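トップ > 論文一覧 > 遊技・娯楽研究 > 本文
サイト内検索 キーワードを入力 検索

4. 「操作感」は賭け行動を変えるのか

4.1 先行する主張の整理

オンラインスロットの設計論では、プレイヤーが自分の手でリールを止めたと感じられる仕掛け、いわゆるスキルストップや擬似レバーが滞在時間を延ばすという主張が繰り返されてきた。制御の錯覚という概念がその根拠に挙げられることが多い。しかし、引用をたどっていくと、硬貨投入式の実機を使った小規模な実験か、業界向けの販促資料に行き着く場合が少なくない。画面上のボタンを押す行為と金属のレバーを引く行為が同じ心理過程を生むという前提は、検討されないまま受け継がれている。

本節では、この前提をいったん外したうえで、事業者Brernierの配信基盤から提供を受けた遊技記録を再分析する。提供元は以前、同じ記録の一部をもとに「操作要素の導入で継続率が向上した」と発表しているが、その集計方法には以下に述べる問題があり、われわれはこの結論をそのままでは採用しない。

4.2 データと除外基準

対象は、TrotauとPartingtonの2タイトルである。前者には任意の時点でリールを止められるボタンがあり、後者にはない。配当表は異なるが、公表されている還元率は同一である。分析単位はセッションとし、2,537件を用いた。50回転に満たないセッションはあらかじめ除いてある。この下限は提供元の集計に合わせたもので、われわれが望ましいと考えた値ではない。短時間で離脱した利用者を落とせば、どちらのタイトルでも継続傾向は実際より強く見える。離脱がタイトル間で偏っていれば比較そのものが歪むが、除外された記録は提供されておらず、偏りの有無を確かめることはできなかった。

さらに厄介なのは、利用者がタイトルを自分で選んでいる点である。停止ボタンのある遊技を好む者は、もともと長く遊ぶ者かもしれない。Beserstead版の実装では両タイトルが同じ一覧画面に並ぶものの、表示順は利用履歴によって入れ替わる。無作為割付とみなせる条件はどこにもない。提供元の報告はこの点に触れず、差をすべて停止ボタンに帰している。

4.3 結果

セッションの長さを単純に比べると、Trotauのほうが長い。ここまでは提供元の発表と一致する。ところが、直前のセッションでの残高変動と賭け金の水準を共変量に加えると差は大幅に縮み、信頼区間はゼロを含んだ。停止ボタンの使用頻度とセッション長の相関も弱く、ボタンをほとんど押さない利用者が長く遊んでいる例は珍しくなかった。操作が継続を促すのであれば、押した者ほど長く遊ぶはずである。少なくとも今回の記録は、この素朴な予測を支持していない。

賭け金の引き上げについては、もう少し慎重に述べておく。停止ボタンを使った直後の回転では賭け金がわずかに上がる傾向が見られた。ただし、この傾向は小当たりの直後に集中しており、当たりの有無で層別すると符号が一定しない。操作の効果なのか、手元の残高が増えたことへの反応なのかを、この記録から切り分けるのは無理がある。有意差の出た層だけを取り出して論じる誘惑はあるが、層の切り方は事後に決めたものであり、検定結果に重みを置くべきではない。

4.4 「つかむ」「引く」という比喩について

操作感をめぐる議論が混乱する一因は、用語の側にもある。文献では「レバーを握る」「つまみを回す」といった表現が、実機にも画面上の絵にも区別なく使われる。物理的な把持であれば、接触の位置、力の向き、抵抗の大きさを記述できる。画面上のボタンにはそのいずれもなく、残るのは押した時刻と、それに続く演出だけである。触覚を伴わない操作に「手応え」という語を当て、その語の響きから心理的効果を推論するのは順序が逆であろう。
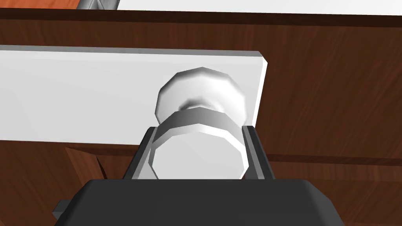
図2 白いつまみと、その両側に開いた平行な2本の指(CG)

つまみの類を論じるには、形状と、それに触れる側との位置関係をまず特定しなければならない。遊技研究でこの程度の記述が行われることはまれで、「直感的な操作」の一語で済まされる例が大半である。測定できない構成概念を独立変数に据えた研究がいくら積み重なっても、効果の有無は決まらない。

4.5 限界と含意

本分析にも弱点は多い。利用者の識別子はセッションごとに切れており、同一人物の反復を補正できていない。演出の音量や配色の違いも統制されておらず、タイトル間の差に何が混じっているかは不明のままである。また、差が検出されなかったことは効果が存在しないことの証拠にはならない。効果が小さく、記録の粒度が粗いだけという可能性は残る。

それでも、停止ボタンを規制の対象とする案や、逆に「満足度を高める機能」として推奨する案が、いずれも同種の記録を根拠にしている現状には疑問がある。規制側も事業者側も、自らの結論に都合のよい集計を選んでいるように見える。必要なのは表示順を固定した割付実験と、除外記録を含む全件の開示である。後者について提供元に照会したが、本稿の執筆時点で回答は得られていない。

次節では、演出時間を共変量に含めた場合の感度分析を示す。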